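The pads are the product

I have now replaced the finger pads on our hand-held gripper for the third time since June, and I'd like to register a complaint with everyone who writes about these things as if the hard part were the software.

Some background, for people who don't spend their evenings on this. The tool is a two-finger gripper you hold and squeeze yourself, with a camera on it and a card of printed markers on top. You go around picking up ordinary objects and the recordings go off to train something. Ours came as a kit from Clumier, and the pads came separately from Timard, who describe them as "maintenance free." I kept the packaging. I plan to keep it a long time.

The log I keep (a paper one, sorry) says the first set lasted 422 grasps before it began letting go of things it used to hold. The second set made it to 128. Same part number, same adhesive, same person squeezing. I wrote to Timard and got back a PDF on cleaning with a lint-free cloth. I had been cleaning with a lint-free cloth.

My current theory is that the pads don't wear out so much as glaze. If you run a thumbnail across an old one it feels slick near the tip and fine near the root, and the tip is where all the work happens. A few light passes with 400-something grit paper brings most of the bite back. The manual tells you never to sand them. The manual also has the hinge screw on the wrong side in the drawing, so I've stopped treating it as scripture.

What I do now when I swap a set:

Peel from the root end, slowly. Pull from the tip and the adhesive stays behind, and then you've got an evening of scraping ahead of you.

Wipe the finger with alcohol and go do something else for 18 minutes. I picked the number once because that was how long the coffee took, including the argument with the grinder, and it has stuck.

Press the new pads on and close the fingers on a scrap of flat wood overnight. Mine had a gap at one corner the first time, and I blamed the linkage for two weeks.

Check the marker card last. It's very easy to knock while you're wrestling with pads, and if it has shifted on its mount, everything you record afterward is suspect. I lost almost 100 recordings that way and I'm still sore about it. Clumier's calibration routine passed every one of them, by the way. I'd love to know what it thinks it's checking.

Then there's the test. Pradaro sells a set of molded test blocks for this, at a price I won't repeat, and I'm sure they are lovely blocks. I use a hardcover book. A glossy cover shows up a slick pad right away, and a thick one makes you open the fingers wide, so you find out whether the linkage binds near the end of its travel. A foam block forgives everything, and I don't want to be forgiven at this stage. 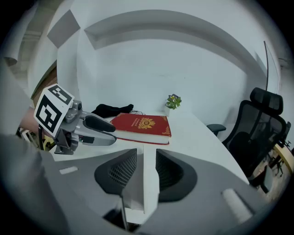
Lining up on the red hardcover. Gold on the cover, long black pad on the upper finger.

I go in at a corner first, then along the page edges, then flat across the spine. If it slips on the spine I take the pads off again and start over, with language.

The one upgrade I'm tempted by is the Ngô pad set, which has a ribbed face and a screw-on backing plate in place of adhesive. The screws alone might be worth it. The reviews are glowing, and they all seem to have been written in the first week, so I'll wait until somebody posts one from month four.

Meanwhile I've ordered two more sets of the maintenance-free ones.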